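Tagebuch, 26.08.2018

Halb sieben aufgewacht, obwohl ich hätte ausschlafen können. Draußen war es grau und endlich kühler, zum ersten Mal seit Wochen habe ich zum Frühstück einen Pullover angezogen.
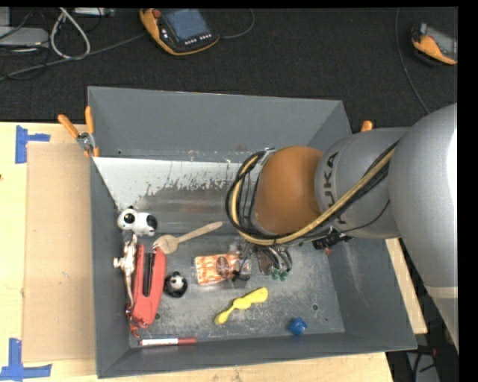

Nach dem Kaffee gleich in den Garten. Die Zwetschgen mussten runter, das hatte ich schon am Freitag vor und dann wieder gelassen. Der Baum trägt dieses Jahr so schwer, dass mir im Juli ein Ast abgebrochen ist, der dicke auf der Seite zum Weg hin. Den Stumpf habe ich damals nur grob abgesägt, heute habe ich ihn ordentlich nachgeschnitten. Ob man das im August darf, weiß ich nicht. Hanna meint ja, ihr Vater hätte bis Februar gewartet. Ihr Vater hatte allerdings auch Apfelbäume.

Insgesamt habe ich 21 Kilo gepflückt, mit der alten Kofferwaage in Portionen gewogen. Viele sind klein geblieben wegen der Trockenheit, dafür sind sie sehr süß und lösen sich gut vom Stein. Ganz oben hängt noch was, da komme ich mit der Leiter nicht hin, ohne im Holunder zu stehen. Das bekommen die Amseln.

Um elf kam Hanna Sobczak mit dem Rad aus Ullau herüber. Sie hatte den Entsteiner dabei, den man am Tisch festschraubt, und zwei Kartons mit Gläsern. Wir haben bis kurz nach zwei entsteint, erst draußen, dann wegen der Wespen in der Küche. Eine hat mich trotzdem erwischt, am linken Handballen. Zwiebel drauf, war nach einer Stunde wieder gut.

Das Mus mache ich im Ofen, so wie Urszula es mir aufgeschrieben hat. Auf ein Kilo Früchte kommen bei ihr 60 Gramm Zucker, mehr nicht, dazu Zimt und eine Nelke. In den großen Bräter passen keine fünf Kilo, also läuft der Ofen heute und morgen. Man soll nicht umrühren. Letztes Jahr habe ich doch gerührt und es ist prompt angebrannt – diesmal habe ich den Löffel in die Schublade zurückgelegt und die Küchentür zugemacht.

Mittags nur Brot und Käse, für mehr war kein Platz auf dem Herd. Hanna hat von der Wohnung erzählt. Der neue Vermieter will ab dem Herbst 600 Euro kalt, für zwei Zimmer unterm Dach. In der Stadt wären es eher 700, sagt er, als wäre das ein Argument. Sie überlegt, ob sie widerspricht. Ich habe ihr die Nummer vom Mieterverein gegeben, sie hat sie auf die Rückseite vom Rezept geschrieben. Das Rezept hat sie dann natürlich liegen lassen, es klemmt jetzt am Kühlschrank.

Nachmittags, als sie weg war, den Schlauch aufgerollt und die Regentonne sauber gemacht. Unten war fast nur noch Schlamm. Es hat gegen vier tatsächlich geregnet, zwanzig Minuten vielleicht, nicht genug für die Tonne, aber der Weg ist dunkel geworden und es roch gut. Die Tomaten an der Hauswand haben Braunfäule, zumindest zwei Pflanzen. Die habe ich herausgezogen und in die Restmülltonne gesteckt. Bei den anderen die unteren Blätter abgemacht.

Dann noch mit Jolanta telefoniert. Das Knie wird besser, sie geht wieder ohne Stock zum Bäcker. Nächstes Wochenende will sie kommen und Mus abholen, und ich soll an die Deckel denken, die roten, die sie mir im Frühjahr geliehen hat. Gefunden habe ich bisher vier. Der Rest muss im Keller sein, hinter den Einmachringen, oder ich habe sie mit den Gurken verschenkt.

Jetzt ist es kurz nach neun. Das ganze Haus riecht nach Zimt, der Rücken tut weh und unter den Fingernägeln geht das Blau nicht ab. Der Bräter braucht noch gut eine Stunde. Ich lese so lange und stelle mir den Wecker, falls ich dabei einschlafe.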